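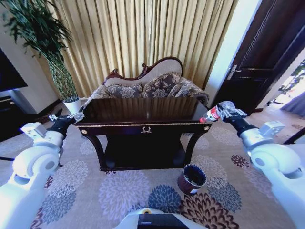

5. The open day as a test condition

5.1 Setting and visitors

The open day in April was not part of our original study plan. Arkora had promised its partners a demonstration, the sitting room at the Correia site was the only one with a table worth clearing, and the robot was already there. We therefore did what researchers usually do with an obligation and renamed it a condition. In the course of the day 204 visitors passed through, in small groups led by Catarina Bastos, and the robot made 734 attempts to pick something up. For comparison, the sessions without visitors described in Section 4 gave 2,872 attempts on the same kinds of item.

The task was tidying: plastic bottles and used-looking tissues on a polished table, to be put into a wastebasket on the carpet. We had thought this rather modest for a public event. Visitors did not share our concern. Several told us at length that it was the only job in the whole building they would pay to have done for them, and one group stayed on through a second run to see whether the tissue would go in.

5.2 Conduct of the runs

Each run began with a reset of the arms and a check of the wrist cameras, during which the robot did nothing visible for long enough that visitors started to talk to it. The operator, Madalena Marinho, kept a hand near the stop button and was asked not to answer on its behalf. She used the button 2 times. In both cases a visitor had leaned in to straighten an item that the robot was about to reach for, apparently out of kindness.

We logged every attempt, whether or not anyone was watching, and noted the item, the grasp chosen and the reason for any abandonment. Speech in the room was not recorded. This was a decision of the Sandura ethics panel, and having heard some of the speech we have no quarrel with it.

5.3 What the setting did to perception

Polished wood flatters a room and troubles a depth sensor. The reflections in the table top were the largest single cause of poor grasp proposals on the day, followed by the daylight, which came through the curtains in stripes and changed while we were still explaining it. Clear bottles suffered most. The planner tended to find the label and treat the rest of the bottle as a rumour, which gave it a narrow but fairly dependable target. Tissues caused the opposite trouble: they are easy to see on dark wood and have no shape that anybody could defend. The planner's estimate of where a tissue ended changed from one view to the next, and the fingers were often opened wider than needed.

The wrist view matters here, as the last part of the approach relies on it almost entirely (Figure 6). Part of that view is always taken up by the gripper itself, and the items that remain compete with their own reflections.

Figure 6. View from the wrist camera during a tidying run. A crumpled tissue lies just beyond the gripper housing, with a smaller one to the left and a bottle on its side further off. The bottle's label is mirrored in the table top.

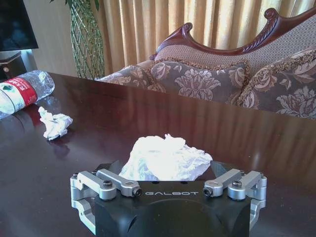 Why not cover the table with a matt cloth for the demonstration?

A cloth would have removed most of the false depth readings, but the fingers can catch on loose fabric, and we wanted the results to apply to furniture as people keep it. We did try a cloth in the Endness pilot — the robot tidied that away as well.

5.4 Limits of the comparison

The open-day attempts and the earlier ones should be compared with some care. Items were laid out by visitors on the open day and by us before it, and visitors proved far more inventive. Tissues were screwed up with real feeling. Bottles were placed right at the table's edge by people who then stepped back and folded their arms. We made no attempt to correct for this, and leave the layout data unpooled in the analysis that follows.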